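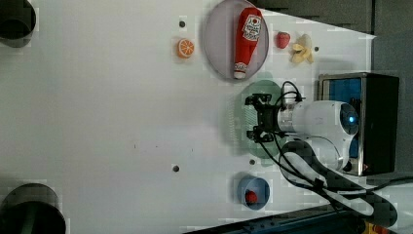

A white robot arm with a black gripper over a pale green plate.

The press notes for Norðdahl arrived with the word "visionary" in the first line and "haunting" in the second, which is a lot of pressure to put on a film that most of us have not seen. The cast is strong. The director, Elínborg Overgaard, has made one very good picture and one that even her admirers tend to skip. The distributor, Primlow, says it will open in June on 138 screens. And yet what everyone wants to talk about is the running time.

It is 138 minutes too, as it happens, or it was when the film was shown at the Gistau festival. Primlow is now promising a shorter version for theaters and a longer one for streaming, and is calling both of them the director's cut. I have read that sentence several times and I still don't know what it means.

Overgaard's first feature, Plastbridge, cost very little and looked it, in the best way. Two sisters run a ferry that is about to be replaced by a bridge. They argue, they repaint the ticket booth, one of them gets on a bus. The whole thing was shot with a crew of 11, and you could feel people making decisions because the light was going. There was a long dinner near the end in which hardly anyone spoke, and I would put it up against any dinner in any movie of the past few years.

Norðdahl is a different animal. It follows a retired opera singer who goes back to her home village to sell a house and finds that her brother has already sold it. That could be a fine small film. The version being sold to us has 500 extras, a storm at sea and a score recorded with two choirs. The trailer is two and a half minutes long and the brother is in it for perhaps four seconds.

Maybe that's just the trailer. Marketing people cut for scale, and a man standing in a kitchen with a bill of sale is hard to set to drums. But the early interviews worry me more. Overgaard told a festival audience that she wanted "to give the landscape the leading role." Directors say this often. It usually means the leading role has been cut.

She deserves some patience. She spent seven years getting this film paid for, and she kept the same editor through all of it, even when the first backers wanted someone with a bigger name. She also refused to move the shoot south for a tax break – a choice that cost her a producer and most of a summer. You don't do that if you only want to be famous.

What I don't trust is the story being built around her. A second-time director gets one lukewarm reception, disappears for a while and comes back with something enormous, and we are all asked to treat the enormity as proof of growth. Sometimes it is. I can think of as many cases where the money bought a crane and the crane bought forty shots of a hillside.

People who were at Gistau are split. A programmer I know called it the best thing she saw all week, then admitted she had slept through part of the middle. A critic whose taste I usually share walked out at the storm, though he says he had a train. The applause was long, according to Primlow. Festival applause is always long, and the lobby bar doesn't open until it stops.

The theater version will reportedly lose most of the second choir and a subplot about a priest. The dinner scene stays – there is another dinner scene, with the brother at the table and the sale papers still in his coat. I'm buying a ticket for that. I'll pick the shorter cut, whichever one they decide that is.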